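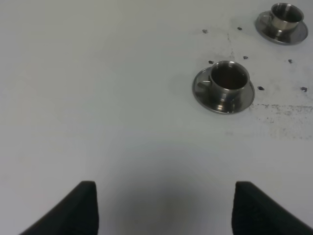 一月，工作笔记：茶样审评与水质比较

早上八点半开始，下午四点收工。写给自己，也写给 Brastau 组的同事。我的中文还在进步中，写得不清楚的地方请直接来问我。

一、目的

上个月我们用 Fagundes 供应的红茶做审评，同一批茶，两次的记录不一样。第一次写“汤色亮，尾味甜”，第二次写“汤色暗，有涩”。我怀疑是水的问题，所以今天只改变水，别的条件尽量保持相同。

二、用水

A 水：楼里的自来水，煮开后放五分钟。
B 水：同样的自来水，经过 Ginadel 滤芯。滤芯标签上写的额定量是 992 升，登记表上已经用了 714 升，应该还可以用。
C 水：纯净水，不加任何矿物质。

每次取水 195 毫升，茶叶用小秤称，误差我没有计算。第一次冲泡前我忘记把秤归零，那一组作废，重新做了。

三、冲泡

三种水都用刚煮开的温度，浸泡五分钟，然后全部倒出，叶子和汤分开。倒的动作要慢，但是不要中断，中断以后最后一点汤会比较浓，影响比较。
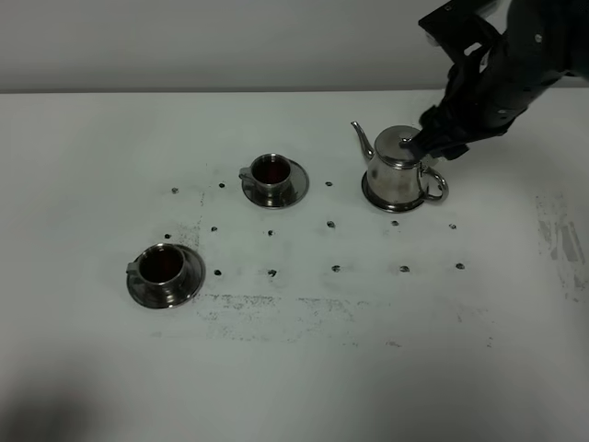 关于器具，我有一点意见。标准的审评杯是白瓷的，因为白色底可以看清楚汤的颜色。不锈钢器具耐用，摔了也不怕，可是像那种抛光得像镜子一样的不锈钢壶，壶身会反射周围的白色和灰色，如果杯子内壁也是这样亮，看汤色的时候眼睛很容易被骗。所以今天看颜色我全部用白瓷碗，只有闻香的时候不讲究。Welington Figueiredo 认为金属会带来味道，我这次没有尝出来，但是也没有专门做对照，不能下结论。

四、结果

A 水：汤色最深，偏褐，表面有一层薄膜，放凉以后更明显。香气低，入口涩，回甜很弱。
B 水：汤色橙红，比较亮，没有看见薄膜。香气清楚，有一点像烤过的红薯。涩味短。
C 水：汤色最浅，很透明。香气高，但是味道薄，喝下去以后留不住。Welington 最喜欢这一杯，我不同意，我觉得缺少厚度。

盲品的时候我们两个人都把 A 水认出来了。B 和 C 我弄错了一次。

五、讨论

A 水的硬度应该偏高，茶里的多酚和钙结合，颜色变暗，

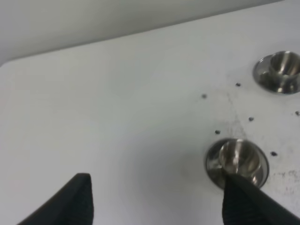 同时香气也被压下去。这和我在 Plarwood 培训时学到的内容一致。不过培训讲的是绿茶，红茶是不是同样的程度，我还需要查资料。另外，“硬度偏高”现在只是我的推测，试纸已经过期，颜色对不上卡片，我没有把数值写进表里。

还有一件事：上个月第二次审评的时候，滤芯刚好拆下来清洗，那天用的可能就是没有过滤的水。登记表上没有写，我只记得水龙头旁边放着拆开的外壳。以后换水源一定要写在表格的第一行。

六、下一步

买新的硬度试纸，要能读到低值的那一种。
把 A 水和 C 水按一比一混合，再冲一次，看厚度能不能回来。
Fagundes 的茶样还剩 100 多克，封口后放在柜子上层，请不要拿去招待客人。
B 水用加盖的玻璃瓶留了一份，明天早上再看有没有沉淀。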